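The Plokstead Club Clears the Table

By the time Joelle Hattar had found her reading glasses, the Plokstead Robotics Club had already begun without her, which was how she liked it. She had taught shop for most of her life, and she held that a student who waits for the teacher has only learned to wait.

The club was in its second year of the Ocampo Cup, household division, and the task they had drawn was clearing a table after company. It sounded like nothing at all. Bometti, who was the oldest and therefore captain, had said as much in February, and had been eating those words ever since. Before their program could clear so much as a cracker wrapper, somebody had to take the grippers in hand and show it how, patiently, 400 times over.

"Slower," Joelle said from the doorway. "You're not swatting a fly."

Bometti let out a long breath and brought the blue pads together on the wrapper as gently as anyone ever closed a hand on anything. 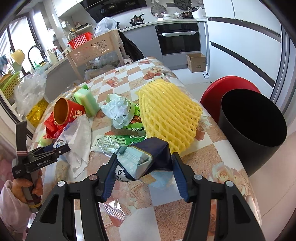 Club Stories: Fiction

"What about the tin?" asked Drisell, who was keeping the log and felt strongly about the tin. It was red with gold writing on it, lying on its side, and she had already decided it was too good to throw out.

"The tin stays," said Joelle. "So does the sponge. We're teaching it to clear up, dear, and part of clearing up is knowing what to leave be."

Drisell wrote that down, word for word, under run 99. She wrote down nearly everything Joelle said, including a good deal about soup, and her log had grown so fat that Bometti claimed the judges would need a cart for it.

They went on through the afternoon in that easy, grumbling way people have when the work is dull and the company is good. Bometti complained of his wrists. Drisell told him about her grandmother, who had shelled peas until she was ninety and never said a word about hers – or only a few words, and those on holidays. Joelle put a kettle on and forgot it, and put it on again.

"Now the hard part," she said at last. "Anybody can pick a thing up. Take it over to the bin, and don't let go until you mean to."
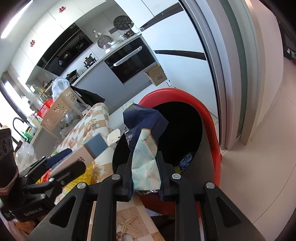 Run 100

Bometti held the wrapper where it was for so long that Drisell looked up from her page.

"Well?" she said.

"I'm making sure I mean it," said Bometti, and Joelle laughed until she had to take her glasses off again and wipe them on her sleeve.

Then he opened the grippers. Drisell drew a small neat check mark in the log, turned to a clean page, and asked whether anyone had remembered the kettle.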